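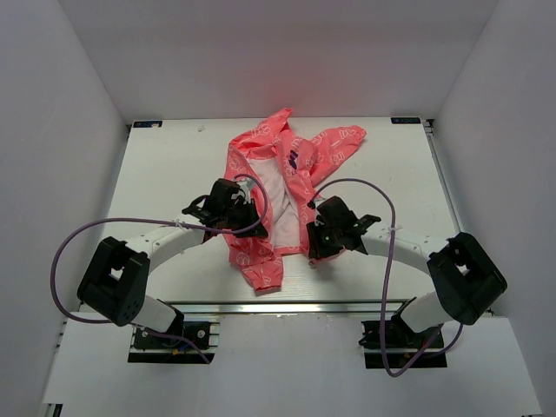
Gretimik – Datensatz zu Gerichtsentscheidungen und Verfahrensverläufen

Überblick

Gretimik ist eine Sammlung deutschsprachiger Gerichtsentscheidungen mit Angaben zum Verfahrensverlauf. Sie enthält Texte aus der Verwaltungs- und der Sozialgerichtsbarkeit, dazu pro Entscheidung eine Zeile mit Metadaten. Gedacht ist sie für Arbeiten zur Textklassifikation, zur Erkennung von Normzitaten und für rechtssoziologische Auswertungen, etwa zur Häufigkeit zurückgenommener Klagen.

Die Texte wurden mit dem Werkzeug Obura aus PDF-Dateien gewonnen und anschließend in Gerkow annotiert. Die Versionsverwaltung der Annotationen läuft über Trendero.

Inhalt des Verzeichnisses

texte/ – eine Textdatei je Entscheidung, UTF-8, Zeilenende LF
meta.csv – Metadaten, Trennzeichen Semikolon
zitate.jsonl – erkannte Normzitate mit Zeichenposition
richtlinie.txt – Annotationsrichtlinie, Version 2
AENDERUNGEN – Änderungen gegenüber Version 1

Felder in meta.csv

id: interne Kennung, fortlaufend, ohne Bezug zum Aktenzeichen
gerichtsbarkeit: vg oder sg
instanz: 1, 2 oder 3
art: urteil, beschluss, gerichtsbescheid
jahr: Jahr der Entscheidung
ausgang: stattgabe, teilweise, abweisung, verwerfung, erledigung, ruecknahme
eilverfahren: ja oder nein
vorinstanz_id: Kennung der Vorentscheidung, falls im Datensatz enthalten, sonst leer
laenge: Anzahl der Zeichen nach der Bereinigung

Das Feld ausgang bezieht sich immer auf den Rechtsbehelf, über den im jeweiligen Dokument entschieden wird. Wird eine Berufung zurückgewiesen, steht dort abweisung, auch wenn die Klage in erster Instanz Erfolg hatte. Wer den Ausgang aus Sicht der klagenden Partei braucht, muss ihn über vorinstanz_id selbst ableiten. Bei Beschlüssen, die nur die Kosten nach übereinstimmender Erledigungserklärung regeln, steht erledigung.

Erhebung

Aufgenommen wurden nur Entscheidungen, die von den Gerichten selbst veröffentlicht wurden. Nicht enthalten sind reine Streitwertbeschlüsse und Dokumente, deren Text nach der Extraktion weniger als 40 Zeilen umfasst. Tatbestand und Entscheidungsgründe sind getrennt, sofern die Überschriften im Original vorhanden sind. Fehlen sie, bleibt der Text ungeteilt.

Kopf- und Fußzeilen werden entfernt. Randnummern bleiben stehen und sind mit eckigen Klammern gekennzeichnet. Silbentrennungen am Zeilenende werden aufgelöst, was bei zusammengesetzten Paragrafenangaben gelegentlich schiefgeht (siehe Bekannte Fehler).

Annotation

Jede Entscheidung wurde von 2 Personen mit juristischer Ausbildung unabhängig voneinander bearbeitet. Bei Abweichungen im Feld ausgang wurde gemeinsam entschieden, das Ergebnis steht ohne weiteren Vermerk in der Datei. Die ursprünglichen Einzelannotationen sind nicht Teil der Veröffentlichung, können aber über Trendero angefragt werden.

Normzitate wurden zuerst automatisch markiert und danach von Hand korrigiert. Zitate von Verwaltungsvorschriften sind nicht erfasst. Verweise wie »a. a. O.« oder »die genannte Vorschrift« ebenfalls nicht.

Personenbezug

Die Texte sind bereits durch die Gerichte anonymisiert. Zusätzlich wurden Ortsangaben unterhalb der Ebene des Landkreises durch [ORT] ersetzt, ebenso Behördenbezeichnungen, wenn sie einen solchen Ort enthalten. Wer trotzdem auf einen Klarnamen stößt, meldet bitte die id, ohne den Namen in der Meldung zu wiederholen. Die Datei wird dann innerhalb von 30 Tagen korrigiert. Eine Zusammenführung mit anderen Quellen zum Zweck der Identifizierung von Beteiligten ist nicht gestattet.

Bekannte Fehler

Doppelte Absatznummern nach Tabellen, vor allem bei Entscheidungen zu Leistungsberechnungen.
In älteren Texten wird »§§« teils als »SS« gelesen.
Bei verbundenen Verfahren ist nur das führende Verfahren verknüpft.
Sondervoten kommen nicht vor, das Feld dafür wurde in Version 2 gestrichen.

Nutzung

Die Metadaten und Annotationen dürfen mit Quellenangabe weiterverwendet werden. Für die Entscheidungstexte gelten die Regeln für amtliche Werke. Der Datensatz eignet sich nicht zur Vorhersage einzelner Verfahren, die Auswahl hängt von der Veröffentlichungspraxis der Gerichte ab und ist nicht repräsentativ.

Die nächste Fassung ist für September vorgesehen – bis dahin werden nur Korrekturen eingespielt.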